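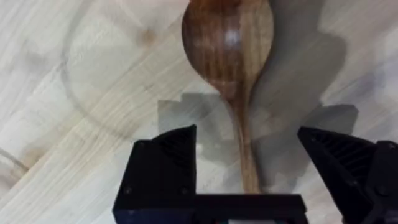
A rule for the pose of the gripper before closing is of no use, Guthrie objected when the first draft of our guideline was circulated, if the operator can only check it after the recording is over. We took this objection seriously, and it changed the order of the present section. In the first draft the rules were grouped by the part of the robot which they concern. Now they are grouped by the moment at which the operator can still correct something.

Figure 4. View from the wrist camera with a wooden spoon on the tabletop. The handle passes between the open fingers and neither finger is touching it.

4.2 Rules for the approach phase

By the approach phase we mean the part of an episode which ends with the first contact between a finger and the object. The rules for this phase are four, and they are numbered A1 to A4 in the checklist given to the operators.

Rule A1 requires that both fingertips are visible in the wrist view during the whole approach. The base plate may cover the lower part of the object, as it does with the end of the handle in Figure 4, but the fingertips may not be covered by the object. When the operator cannot see one of the tips, the episode is stopped and the object is placed again.

Rule A2 concerns the opening. For long and thin objects, the fingers are opened wide before the descent, and they stay open until the arm has stopped. In the pilot recordings at Trastau many operators started to close the fingers during the descent, in order to save time. This habit is understandable, but it produced episodes in which the moment of the first contact could not be labeled with certainty. Two annotators often gave different answers for the same episode, and we could not say that one of them was wrong.

Rule A3 requires that the object lies near the midpoint between the fingers. We do not give a limit in millimeters. An earlier version had such a limit, and Gourlay pointed out that the operators had no means to measure it from the screen. The present wording is therefore simple: there must be visible tabletop on both sides of the object, between the object and each finger. The spoon handle in Figure 4 meets this condition. A handle which leans a little is accepted, and the operator should not correct the wrist for a small angle.

Rule A4 is about shadows. It is the rule on which we had the longest discussion. The arm and the gripper throw shadows on the table under most ceiling lights, and at a short distance these shadows can lie directly beside the object. In Figure 4 a broad dark shadow follows the right side of the spoon, while a paler one lies to the left of the handle. Mfaume proposed to forbid such shadows completely. We decided against it, because a model trained only on shadow-free views would have to work later in kitchens and workshops where shadows are normal. Rule A4 says only that the outline of the object must be distinguishable from its shadow for a person who looks at the screen at normal size. If this is doubtful, a second person is asked.

4.3 Condition of the work surface

The guideline does not require a new or uniform surface. Natural grain, knots and faint ring marks are allowed, and they should not be sanded away or covered between sessions. What is required is that the surface is noted in the session sheet, together with any change to it. A surface which is exchanged in the middle of a session begins a new session, also when the objects and the operator remain the same. This rule was missing in the Celska protocol, from which we took the general structure, and its absence made the later division into training and test data difficult.

4.4 Application of the rules to existing data

We applied rules A1 to A4 to the 2,172 episodes of the pilot collection. Each episode was examined by one annotator, and 500 of them were examined by a second annotator who did not know the first result. In total, 310 episodes were found to break at least one rule. The most frequent problem was the early closing described under A2. Violations of A3 were rare. For A4 the two annotators agreed less than for the other rules, and we consider this a weakness of the wording which we were not able to remove.

The episodes with violations were not deleted. They are marked with the number of the rule and remain in the collection, so that other groups may decide differently. Pilkington has asked whether a marked episode can be repaired by cutting its beginning. Our answer is no for A2, as the cut would remove the very part which the rule protects, and yes for A1, provided that the cut is recorded.

One open point concerns tools with two possible grasp regions, such as ladles and large spoons, which may be taken at the handle or at the neck. The checklist leaves the choice to the operator at present. We intend to collect remarks from the operators until March and then to decide whether a separate rule A5 is needed.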